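Watano Counter Clearing Notes

Watano is a small collection of pictures and written notes on how a shared kitchen counter looks between meals, and how it gets put back in order. This file covers the counter part only. The notes on drawers and cupboards are kept under Droden and have their own readme.

Maintained by Arash Daneshvar. Last revised in April.

What is in the folder

pictures – one file per visit to the counter
notes – a plain text file for each picture, same base name
words.txt – the list of object names we agreed to use
zones.txt – short definitions of the counter zones
old – the first version of the notes, kept for reference

There are 700 notes in this release. Each is a few lines long and lists what is out on the counter, which zone it is in, and where it should go. Notes are in English. The two earlier spellings of "dish cloth" have been merged into "cloth".

Zones

The counter is L-shaped, so "left" and "right" caused arguments. We use these names instead:

wall – anything standing or lying along the wall
middle – the open working area
corner – where the two runs meet
edge – the strip nearest the person working

An object gets one zone. If a handle reaches into another zone, ignore the handle and go by the body of the thing. Pans are the usual case.

Object names

Use the plainest name that is still correct. Write "pot" for a deep vessel and "pan" for a shallow one with a long handle. Lids get their own line only when they are off the pot. Shakers are "shaker" whatever may be in them, and a jar stays a "jar" unless the label can be read in full. Label colors are fine to record.

Things that sit together on a plate or tray are noted as a set, with the contents listed after it. The condiment set is the one that comes up most: two tall silver shakers and two small jars on a round white plate, one jar with a blue label and the other with red and white. It belongs against the wall and is marked "stay".
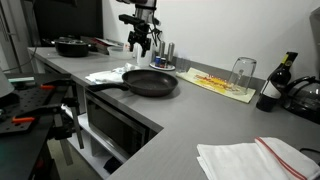
How the "goes to" line works

Every object has one of these values:

stay – leave it where it is
wash – take it to the sink
put away – cupboard, drawer or shelf
ask – the person clearing up cannot decide alone

A frying pan left in the middle is "wash", even if it looks clean. A crumpled cloth is "wash" too. Papers and books are always "ask". Clear glasses and clear plastic containers are easy to miss against a gray wall or counter, so go over the wall zone a second time before closing the note.

Flat boards with a printed pattern are entered as "board or mat". We tried to separate the two and gave up after the first month.

Known problems

Bottles partly hidden by something else are often missing from the older notes.
"Stack" was used loosely. It can mean papers, books or both.
Two notes written by different people for the same picture may disagree on corner and wall. Mishra, our checking script, flags these but does not fix them.

Changes in this release

Added "ask" as a value.
Renamed "front" to "edge".
Removed the Trovari notes – they were for a dining table and never fit the zones.

Corrections

Send the file name and the line you think is wrong to Arash. Please don't edit words.txt directly, as the script reads it.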